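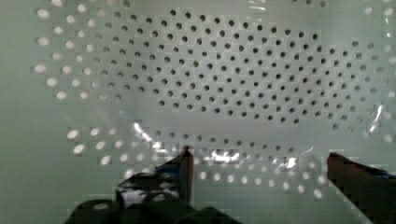

A hole is a strange thing to write about, as it is a place where there isn't anything. Even so, people make holes on purpose every day. We make them in buttons, belts, teabags, salt pots, drain covers and cheese graters. Some jobs need one big hole, like the top of a bucket. Other jobs need lots of little ones, set out in rows like the small round holes in this pale green surface. When something has many holes made through it, we say it is perforated. You say it like this: PER-for-ay-ted.

Sorting big from small

The oldest job for a perforated thing is sorting. If you tip cooked peas and water into a colander, the water goes through and the peas stay behind. The holes are bigger than a drop of water and smaller than a pea. A sieve does the same job with flour. Fine flour falls through and the lumps are left on top.

Farmers sort potatoes this way. At Golline Farm, Mesfin Mekonnen shakes his potatoes over a metal sheet with holes 38 millimetres wide. The little potatoes drop into a box below. The bigger ones roll along to the end and go into sacks.

Letting air in

Air needs a way in and a way out. Bread bins, shoes and the backs of fridges often have small holes or slots in them. Damp things dry faster when air can move past them, and fruit keeps better too. A wet swimming costume left in a plastic bag stays wet and soon smells bad. Hung up in the open, it dries.

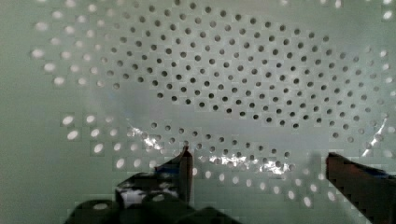

Small round holes can make straight rows or curved ones.

Saving weight

Every hole means a bit less material. A sheet of metal with holes in it is lighter than the same sheet without them, and it can still be strong if there is enough metal left between the holes. In many patterns, each row is shifted along a little so that its holes sit next to the gaps in the row before. This is called a staggered pattern. Bees fit the cells of their honeycomb together in much the same way.

How are the holes made?

Metal sheets are often punched. A machine pushes a hard steel pin through the sheet, and a small round piece drops out of the other side. These pieces are called slugs. They can be melted down and used again. At the Vandirik works in Gillgate, one machine punches 4000 holes before its pins are checked.

Plastic is different. It is often melted and squeezed into a mould that has pegs in it. The plastic flows round the pegs and sets hard. When the mould opens, the holes are already there.
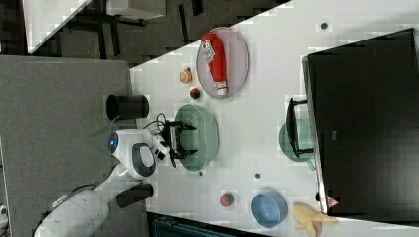

A pale green plastic basket with holes in it.

Try it yourself

You will need two paper cups, a sharp pencil, some dry rice, some sugar and a tray. Ask an adult to help with the pencil.

1. Make six small holes in the bottom of one cup. A grain of rice should not fit through.
2. Mix a spoonful of rice and a spoonful of sugar in the other cup.
3. Hold the cup with holes over the tray and pour in the mixture.
4. Shake gently and look at what lands on the tray.

Now make the holes a little bigger and try again.

Words to know

Perforated: having many holes made through it.
Mould: a hollow shape that melted plastic is put into.
Slug: the small piece punched out of a sheet.

Written by Tania Haque. August 2020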